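Suvarna 70: terminal satelital plano para emplazamientos remotos

Inicio > Equipos > Conectividad > Terminales fijos

Referencia: SV-70-F
Fabricante: Dendeck
Disponibilidad: bajo pedido

El Suvarna 70 es una antena plana de orientación electrónica para quien necesita internet en un sitio al que la fibra llegará, según el último folleto, «próximamente». Se monta en cubierta, mástil o contenedor, se orienta sola y ocupa lo que ocuparía una maleta grande que alguien hubiera olvidado en el tejado. No tiene partes móviles a la vista, así que los clientes que disfrutaban viendo girar la parabólica van a llevarse una pequeña decepción.

Lo vendemos para refugios de montaña, explotaciones agrícolas, casetas de obra, estaciones de bombeo y algún que otro despacho doméstico cuyo propietario se mudó al campo antes de mirar el mapa de cobertura.

Qué hace

El terminal sigue satélites de órbita baja y pasa de uno a otro conforme cruzan el cielo. El relevo se hace sin cortar la sesión en condiciones normales. Por condiciones normales entendemos cielo despejado de obstáculos. La encina centenaria que preside la finca es un obstáculo, por mucho cariño que le tenga la familia. También lo son el silo, la chimenea y el depósito de agua del vecino.

El equipo incluye un asistente de obstrucciones: se coloca la antena en el punto previsto, se deja trabajar un rato y el programa dibuja un mapa de las zonas tapadas. Conviene hacerlo antes de taladrar. Lo ponemos en el manual en negrita, en la caja con una pegatina naranja y ahora también en esta página, y seguimos recibiendo consultas sobre cómo tapar agujeros en chapa.

Qué viene en la caja

Panel de antena Suvarna 70
Soporte de mástil con inclinación fija
Unidad interior Kamen, con fuente de alimentación integrada
Cable exterior apantallado
Pasamuros con junta
Llave hexagonal (una; guárdela)
Guía de instalación en español, inglés y húngaro

La versión húngara se la debemos a Barnabás Erdős, responsable de documentación técnica de Dendeck, que redactó el manual original y se niega a dejarlo fuera. Es, por lo que nos cuentan, la más amena de las tres.

Datos técnicos

Lado del panel: 70 cm
Formato: cuadrado, plano
Seguimiento: electrónico, sin motores
Puertos Ethernet en la unidad interior: 4
Redes inalámbricas simultáneas: 2
Instalación: fija, exterior
Gestión remota: portal Stekivgate

No publicamos en esta ficha una velocidad máxima. Depende del operador, del plan contratado y de cuánta gente esté viendo el fútbol en la misma celda. Si la necesita para un pliego, pídanos las mediciones del emplazamiento más parecido al suyo y se las enviaremos con las horas malas incluidas.

La unidad interior Kamen

Todo lo que no es antena está en la Kamen, una caja gris de aspecto resignado que alimenta el panel, reparte la red y guarda la configuración. Se coloca bajo techo, en vertical y con algo de aire por detrás. Un armario de cuadro eléctrico sirve si tiene rejilla. Un cajón, no.

En viviendas y refugios la pregunta habitual es dónde ponerla, y la respuesta habitual del cliente es «en la cocina, que hay enchufes». Se puede, aunque no lo recomendamos. 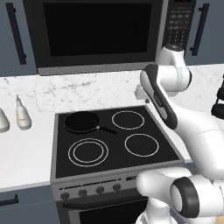

Los muros de piedra de una casa antigua se comen la señal inalámbrica con un apetito notable, y el único enchufe libre suele estar en el rincón más alejado de cualquier persona con un portátil. Para esos casos la Kamen admite puntos de acceso adicionales por cable. También admite los de otras marcas; no hacemos cara rara.

Si el suministro eléctrico es de los que parpadean, pida el módulo de respaldo. Mantiene la sesión durante los microcortes y evita que el terminal tenga que buscar de nuevo su lugar en el universo cada vez que arranca la bomba del pozo. No sustituye a un grupo electrógeno ni pretende hacerlo.

Portal Stekivgate

Cada terminal se da de alta en Stekivgate, el portal de gestión. Desde él se consulta el estado del enlace, se limita el tráfico por usuario, se programan las actualizaciones y se reinicia el equipo sin subir al tejado. Los técnicos aprecian sobre todo esto último, en particular los que trabajan en invierno.

El portal envía avisos por correo. De fábrica vienen activados todos, y son muchos. Tharun Kandasamy, del equipo de soporte, recomienda dejar solo la pérdida de enlace, la temperatura y la alimentación durante la primera semana, y añadir después los que se echen de menos. Hasta la fecha, dice, se echan de menos pocos.

Las cuentas de operador permiten agrupar hasta 129 terminales en un mismo panel. Sabemos que es un número peculiar. Venkatesh Alva, que diseñó el sistema, tiene una explicación de media hora que incluye una pizarra. Para flotas mayores se crean varios grupos y se consultan juntos.

Instalación

Dos personas, una mañana. Una sola persona también puede, con más mañana y peor humor.

El mástil ha de quedar vertical y firme. La antena corrige muchas cosas, pero un poste que baila con el viento no es una de ellas. El cable se pasa con bucle de goteo antes del pasamuros, y los conectores se aprietan a mano: la llave es para el soporte. En zonas de nieve conviene elevar el panel por encima del espesor habitual y contratar el modo de deshielo, que aumenta el consumo mientras está activo. En casas alimentadas con placas solares, haga antes la cuenta.

Trabajamos con instaladores propios en la península y con colaboradores en las islas. Rami Darwish coordina las visitas y contesta con fecha, aunque la fecha no siempre guste.

Garantía y devoluciones

La garantía cubre defectos de fabricación en el panel, la unidad interior y el cable. No cubre perdigones, y lo precisamos por experiencia. Tampoco cubre la pintura: hemos visto antenas pintadas de color teja para contentar a la comunidad de propietarios, muy conseguidas, y perfectamente sordas.

Los equipos sin montar se pueden devolver en su embalaje. Los montados se estudian caso por caso, con fotografías del tejado.

Accesorios compatibles

Mástil de acero galvanizado, con placa base
Soporte lastrado para cubierta plana (sin taladros, para los que leyeron tarde lo del asistente)
Módulo de respaldo para Kamen
Punto de acceso adicional, interior
Punto de acceso adicional, exterior
Cable exterior largo
Llave hexagonal de repuesto

Pedidos y consultas

Los precios se dan por presupuesto, según emplazamiento y plan de servicio. Indique en el formulario las coordenadas, el tipo de cubierta y los árboles. Sobre todo los árboles. Los proyectos con varios emplazamientos los lleva Nandini Varma, que pedirá un plano y agradecerá que no sea una foto de un plano.

Ficha revisada el 3 de julio de 2023. Las características pueden cambiar sin previo aviso; la pegatina naranja se queda.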